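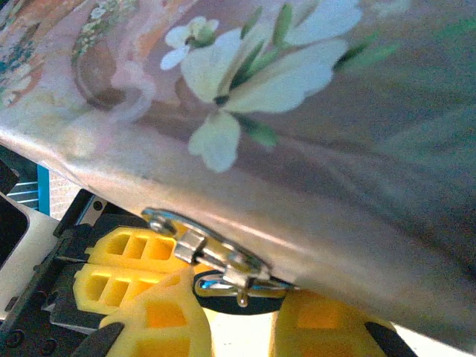
Fig. 7-A. Wrist view at the clasp of a floral tin, with the yellow finger pads below.

Home | Products | Manuals | Spare Parts | Contact

Clomis Two-Arm Bench Kit
Set-Up Guide, Section 7: Lattice Fingers and Small Metal Parts

This section covers fitting the Brendar lattice fingers, checking the wrist view, and making the first slow approach to a part such as a clasp, a hinge or a wire loop. Finish Sections 1 to 6 before you start. Both arms must be bolted down and homed.

7.1 What you need

- Brendar lattice fingers, one pair for each arm
- The hex key from the accessory bag
- A soft, dry cloth
- A practice object with a small metal part on it. A tin box with a clasp works well.

7.2 Fitting the fingers

CAUTION: Turn off power to both arms before you put your hands near a gripper. The stop button holds an arm in place but does not cut power to the gripper motor.

1. Open the gripper by hand as far as it will go.
2. Wipe the black brackets with the cloth. Grit under a finger will make it sit crooked.
3. Slide the first finger onto its rail until it stops.
4. Put in both screws and turn each one until it just touches. Do not tighten yet.
5. Fit the second finger the same way.
6. Close the gripper by hand and look at the tips from the front. They should meet evenly.
7. Tighten the screws a little at a time, going back and forth between the 2 on each finger.
8. Repeat for the other arm.

Note: The lattice is meant to bend. A finger that gives when you press it with your thumb is normal. Replace a finger if one of the cells has torn through, even if it still grips.

7.3 Checking the wrist view

1. Turn on the power and open the viewer.
2. Choose the wrist view for the arm you just fitted.
3. Check that you can see the finger tips near the bottom of the picture. If you can't, loosen the camera bracket, tilt it down slightly and tighten it again.
4. Place the practice object on the bench and bring the arm over it in Guide mode.
5. Look for bright spots on the object.

Shiny metal is the most common cause of a poor view. Printed tins are a good test, as the fold where the lid meets the side often shows up as a hard white line, and a polished clasp can flare as the arm turns. If the flare hides the part you want to reach, move the lamp, not the camera. Coming in at an angle also helps.

7.4 First approach to a clasp

1. Set the speed limit to its lowest step. Do not work at 100 percent until Section 9 is complete.
2. Set the grip force to Light.
3. Bring one arm in until the finger pads are beside the clasp. Stop before they touch.
4. Check the wrist view. The loop and any loose pin should be clear of the gap between the pads.
5. Close the gripper slowly. Stop as soon as the pads start to flex.
6. Open again and back straight out.

CAUTION: Do not twist the wrist while a wire loop is inside the lattice. The loop can catch in a cell and pull the finger off its rail.

7.5 Working with both arms 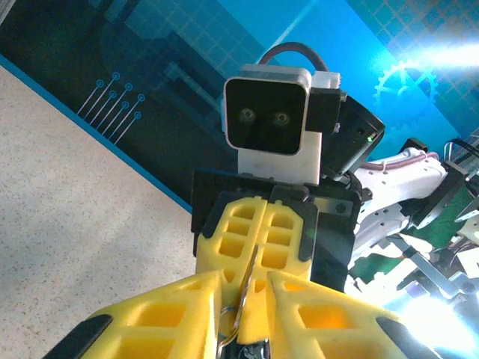
KULLAU - November 2021

The test bench at our Kullau shop has the arms facing each other, and the steps below follow that layout. With the grippers this close, each wrist camera sees the other arm's fingers as well as its own. A thin wire between the near fingers can be hard to pick out when there is more yellow lattice right behind it.

1. Park the second arm before you move the first. Add the second arm only when the first is in position.
2. Leave a gap of at least one finger length between the tips of the two grippers.
3. Check the camera cable on each arm. It should loop over the module with some slack and must not touch the other gripper at any point in the move.
4. Run the move once with nothing in the grippers.
5. Run it again with the part in place.

Note: The Xu camera mount fits both arms, left or right. If you have the older mount, order the adapter plate - the screw holes do not line up without it.

Note: Bright lamps pointed across the bench can wash out one corner of the view. Turn them toward a wall or cover them with a diffuser.

7.6 If something goes wrong

Finger slips off the rail: The screws are loose or the rail is dirty. Go back to 7.2.

Gripper closes but the part slides out: Raise the grip force one step. Wipe the pads with a dry cloth. Do not use solvent.

Wrist view freezes: Push the camera plug in fully and restart the viewer.

Arms stop and will not restart: They have come too close. Turn off the power, move them apart by hand and home them again.

Related pages
Section 6: Homing the Arms
Section 8: Saving and Replaying a Move
Section 9: Speed and Force Limits
Brendar Lattice Fingers: Spare Parts List
Xu Camera Mount: Adapter Plate

Clomis Support, Kullau | Contact us | Copyright Clomis | Back to top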